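Riralo is a software package for controlling two-armed robots that handle cloth and other soft things. It was written at Plolbridge by the team behind the Numulska planning library, and it is best known for its folding routines, which people tend to meet first and remember longest. The name covers three programs that are nearly always run together: a perception module, a planner called Fan, and a controller that keeps both arms in step.
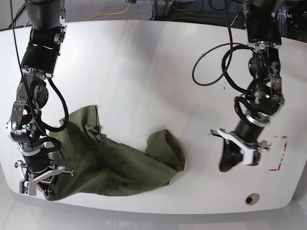 Fan begins each job by deciding how much it needs to know, and in the early stages that is happily very little. It doesn't try to work out what a garment is while it lies in a heap. A crumpled olive-green cloth with one end curled up into an opening could be read as a sleeve or as the mouth of a bag, and the planner is quite content to carry both guesses along for a while, looking only for an edge or a corner worth taking hold of. Each guess is given a score, and up to 10 of them may be kept alive at once.

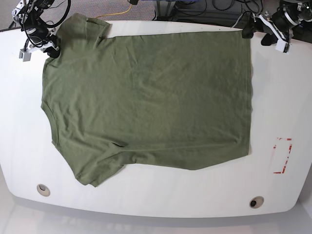 By the Plolbridge Notes editor

Once a garment has been spread out, the perception module fits an outline to it, and life becomes a good deal easier for everything further down the line. With a T-shirt laid sideways, the neckline and the hem settle which way round it is, and a grip near the shoulder together with one at the corner of the hem gives the controller a whole side to work with. The two arms are then treated as a single linked system, so that the cloth between them is neither stretched nor allowed to sag too far.

Version 2 came out in September and raised the planner's update rate to 60 times a second. Its test suite, which is a friendly place for newcomers to start reading, holds 797 recorded grasps.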